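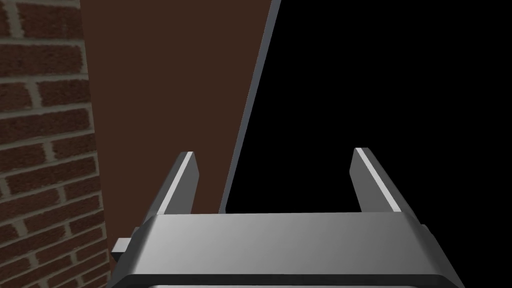
4. Checking the wrist views and grippers

Do the checks in this section each time a Dosik two-arm cell is loaded into Nernach for the first time, and again after any change to the arm model, the gripper model or the wrist mounts. You will need a cell that has passed the joint check in section 3. Open the wrist views one at a time at full size. With the jaws fully open, both fingers should stand clear of each other and the gap between them should show background only, as it does in Figure 1, where the fingers have a brown panel and a black area behind them. The brick wall at the left of Figure 1 is part of the standard room and may appear in a wrist view at any angle, depending on how the wrist is turned.

4.1 Before you start

1. Save the cell under a new name. The checks write to the cell file.
2. Set the run mode to Paused.
3. In the Parsa panel, set both grippers to Open and press Apply.
4. Check that the step counter reads 0. If it does not, press Reset and wait for the counter to clear.

Note: Reset puts the arms back to their stored start pose but leaves the loose items where they are. To put the items back as well, use Reset All.

4.2 Checking the wrist mounts

1. Select the first arm and open its wrist view.
2. Look at the lower part of the view. The gripper body should run along it, with a finger rising from each side and both tips in sight. If one tip is missing, the mount has been rotated. Go to 4.4.
3. Jog the arm over the counter until one of the loose items comes into view. Use slow jog only.
4. Compare the two finger tips. A small difference in height is normal. If one finger looks much shorter than the other, check the finger offsets in the gripper file before you touch the mount.

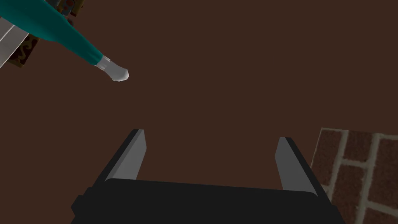 Figure 2. Jaws open, with the teal tool at upper left and bare background between the fingers.

5. Close the jaws and open them again. The fingers should move by the same amount and stop together.
6. Repeat steps 1 to 5 for the second arm.

Caution: Do not jog with the contact solver switched off. The arm will pass through the counter without a warning, and when the solver is switched back on the loose items may be thrown out of the room.

4.3 Checking the view over a container

Dark containers are the hardest case for the wrist views. The inside can come out solid black, so judge the position of the gripper from the rim.

1. Jog the wrist until the rim can be seen beyond the finger tips.
2. Check that the lighter edge of the rim can be told apart from the dark band next to it. If the two run together, raise the fill light to 660 in the Lighting tab.
3. Check that each finger still shows a pale line along its inner edge. You will need this line when you drive the arm by hand.
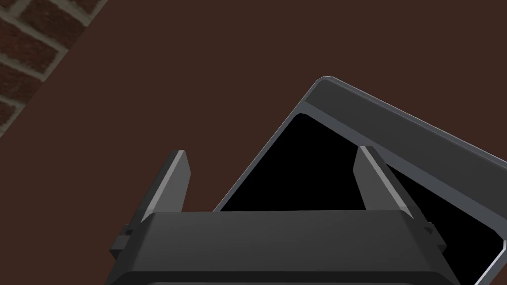 4. Press Store View. Parsa saves the wrist pose with the lighting values.

4.4 Correcting a rotated mount

1. Close the wrist view and open the gripper file from the cell tree.
2. Find the entry called mount_turn. Write down the old value.
3. Change the value by one unit, save, and reload the arm.
4. Go back to 4.2, step 2.

If the value is right but the view is still turned, the cell was probably built with an older Gemier wrist plate. Load plate 177 and start again from 4.1.

4.5 Checking the whole cell

Open the overview. Both grippers should be in sight with the counter between them, and neither should be touching the counter top. The large black-faced panel at the upper left needs no adjustment. The top of the counter should be fully visible, including the apple at the foot of the upright stick and the white bowl towards the other end.
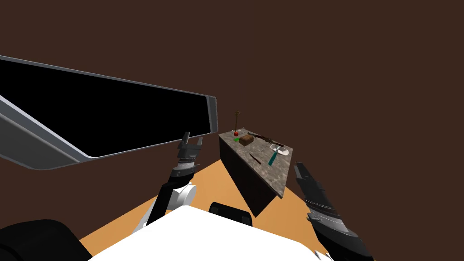

Figure 4. Overview of the cell, with one gripper on either side of the counter.

1. Set the run mode to Run and let the cell settle for 2,000 steps with both arms held.
2. Watch the loose items. Any item that is still creeping at the end has a bad contact shape and must be reloaded.
3. Open the log and look for error 397 (finger limit passed). Clear it and repeat 4.2 for the arm named in the log.
4. Save the cell.

Changes to the mount values in this section were checked by Soudabeh Mohammadi. Send corrections to Oda Lindqvist, with the cell file and the log attached.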